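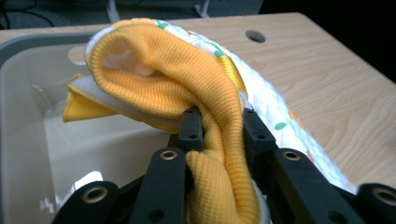 Yellow waffle knit over the white quilted print, between the basin and the table.

Nestgate Linens: Sorting Day
Posted by Savita Kanaujia, 09/10/2018

Nestgate is the house on the corner that my aunt ran as a boarding house until she retired. She kept every sheet, towel and blanket she ever bought for it. When the house was sold in August, the furniture went with it and the linens came to me, in 29 boxes and bags. I sorted them over two weekends on the table in my back room.

The captions in this gallery are in the order I went through the boxes. I have put in the sizes and makers where I know them, for family members who want to claim something and for the few people who wrote to ask about the Didska blankets. If a piece has a name after it, it is spoken for.

HOW I SORTED

Everything came out of its box and was opened on the table. I looked at both sides in daylight, checked the hems and corners, and folded it again by type. Pieces that needed washing went in a basin until I had enough for a load. Mending went on the chair by the door.

Colored things were washed apart from whites. The quilted pieces were washed one at a time on the gentle setting and dried flat on a rack, which took most of two days each.

KNITS AND QUILTS

The yellow waffle knit at the top of the page is lined in a pale white, which you see only where it folds back. It shows every bit of lint, so it gets washed with the lighter colors.

White quilted cloth with the colorful print. Several of the cousins remember this one from the front bedroom. I am keeping it for now. Ask me again after the holidays.

Green waffle blanket, twin size. One pulled thread near the corner, worked back in with a crochet hook. Otherwise sound.

Two gray waffle blankets, full size. They were bought together but one has been washed a lot more than the other, and they no longer match in color or in length.

Crib quilt, hand sewn, cream and brown. The binding has worn through on one short side. I have matching cotton tape and will replace the whole edge.

Crochet lap blanket in wool, about half finished, with the hook still in it. My aunt says it was started by a lodger who left it behind. Free to anyone who crochets.

THE DIDSKA BLANKETS

Four Didska blankets, all from the same order. They have the woven label at the foot end and a satin edge at the head. Three are blue and one is a rust color.

Label on the rust one. The stitching has come loose on one side. I left it as it was.

Satin edge, blue blanket number one. Frayed for the width of a hand. This is how most of them wear, where people pull the blanket up at night.

Satin edge, blue blanket number two. Replaced at some point with plain cotton in a slightly darker blue. The sewing is neat and I see no need to redo it.

Rust blanket folded in thirds and then in half, the way they were stored. The fold lines had set in and did not come out fully in the wash.

SHEETS AND PILLOWCASES

Flat sheets, white, full size. This was the largest group by far. I kept the ones with no thin spots and set the rest aside for drop cloths and rags.

A sheet held up to the window. The thin area runs down the middle. Sheets like this used to be cut in half lengthwise and joined again with the outside edges in the center. Two in the pile had been done that way.

The seam on one of those, close up. It is a flat seam and you would not feel it much in bed.

Laundry marks in red thread. Each bedroom had its own mark: a cross, a bar, two bars, a small square. The cross is the front bedroom.

Pillowcases with a drawn-thread hem. Six of them, three with the original buttons. Claimed by my sister.

Pillowcases, striped, with ties. The ties are uneven because they were replaced from scraps. They iron well.

Fitted sheets. I kept only two. The elastic had gone on the others and the fabric was not good enough to bother with new elastic.

TOWELS

Bath towels before washing. They had been packed with cedar blocks and the smell was strong. One wash did not remove it. A second wash with a cup of white vinegar in the rinse mostly did.

Hand towels, huck weave. These are the best of the towels. The older ones are softer and dry a dish better than anything I have bought since.

Roller towel, one long loop, for the back of a kitchen door. I have the wooden roller that goes with it. The brackets are missing.

Dish towels printed with calendars. The colors have faded but the printing can still be read. I am hemming two of them again and the rest are for use.

Washcloths. Too many to list. Take some when you visit.

TABLE LINENS

Damask cloth for the long dining table. There is a rust stain in one corner, from a pin I think. Lemon and salt lightened it a good deal. I stopped there so as not to weaken the cloth.

The same corner the next morning. You have to know where to look.

Napkins for the damask cloth. There were supposed to be twelve. I have found ten, in three different boxes.

Oilcloth from the breakfast table. Cracked along the folds and sticky on the back. Thrown out.

Set of place mats from Xu, bound on all four sides. My aunt bought them at the Xu shop the year it closed and used them on Sundays only. Claimed.

MENDING

The chair by the door at the end of the first weekend. The pile was higher than I expected, and about a third of it went to rags after a second look.

Darning on a blue blanket. I used wool as close as I could get. It is a shade too light. I would still do it in the same wool, as it will not pull on the fabric around it.

Patch on a striped pillowcase, cut from the one that was past saving. I lined the stripes up with a steam iron and pins before sewing.

Buttons taken off the discarded pieces. Most are plain white shirt buttons. I keep them in a jar by size.

PUTTING AWAY

The shelves in the hall closet, wiped down and lined with plain paper. Blankets are on the bottom shelf, sheets in the middle and towels on top, where they are easiest to get at.

Storage boxes from Cinmont, the low ones with a lid. They fit under the bed with a little room to spare. I used them for the quilts and for anything wool.

Contents card taped to the end of a box. It lists what is inside, the size and the bedroom mark if it has one. I wrote them in pencil.

Rag bag. Cut to the size of a dinner plate, no seams and no buttons. The garage down the street has asked for whatever I do not use.

WHAT IS LEFT

The following are not claimed as of this post:

Green waffle blanket, twin
Two gray waffle blankets, full
Three Didska blankets, two blue and the rust
Flat sheets, white, full, as many as you want
Huck hand towels
Bath towels
Calendar dish towels, four
Unfinished crochet blanket, with hook
Roller for the roller towel, no brackets

I will hold these until the end of the year. You can pick them up or I can mail them if you cover the postage. The wool blankets are heavy, so it may be cheaper to wait until someone is driving your way.

A few people have asked about washing instructions for the waffle knits. I use cool water, a small amount of liquid soap and no fabric softener. The ribs flatten if they are ironed. Pull the piece square while it is still damp and let it dry over two lines instead of one, so that it does not stretch in the middle. If it has gone narrow and long, wet it again and pull it sideways.

There is one more bag I have not opened, marked "curtains." I will add those when I have the table clear again.

Savita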